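Stustum Parcel Lockers: Frequently Asked Questions
Updated June 2019

How long is a parcel held?
Standard parcels are held for 16 days, counted from the day the pickup code is sent. Refrigerated items are held for 2 days.

Where are the lockers?
The Cliltton site has 868 compartments, all indoors. The Mahrous site is outdoors and covered. Both are open at all hours.

My code does not work. What should I do?
Codes are six digits and do not include the letter prefix shown in the message. After three wrong entries the keypad locks for ten minutes. A replacement code cancels the old one.

Can someone else collect for me?
Yes. Any person with a valid code can open the compartment. Identification is checked only for parcels marked Signature.

What happens to parcels that are not collected?
They are returned to the sender at the end of the holding period. Return postage is billed to the sender's account.

Did the fees change in January?
The monthly fee did not change. The charge for oversize parcels now applies per compartment used.

How do I close my account?
Send the closure form from the registered email address. Open parcels must be collected first.

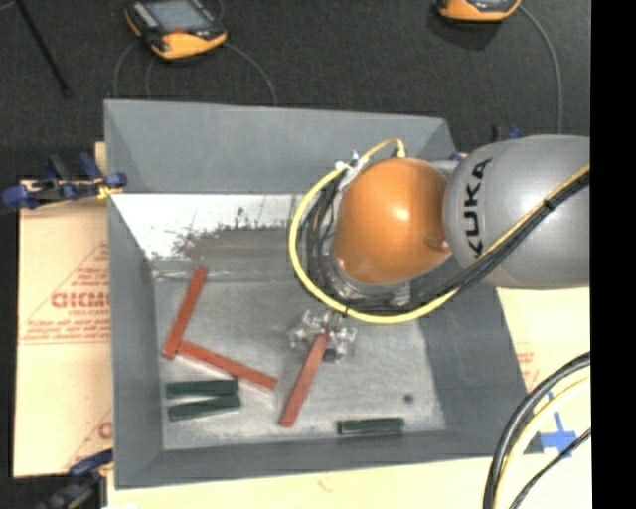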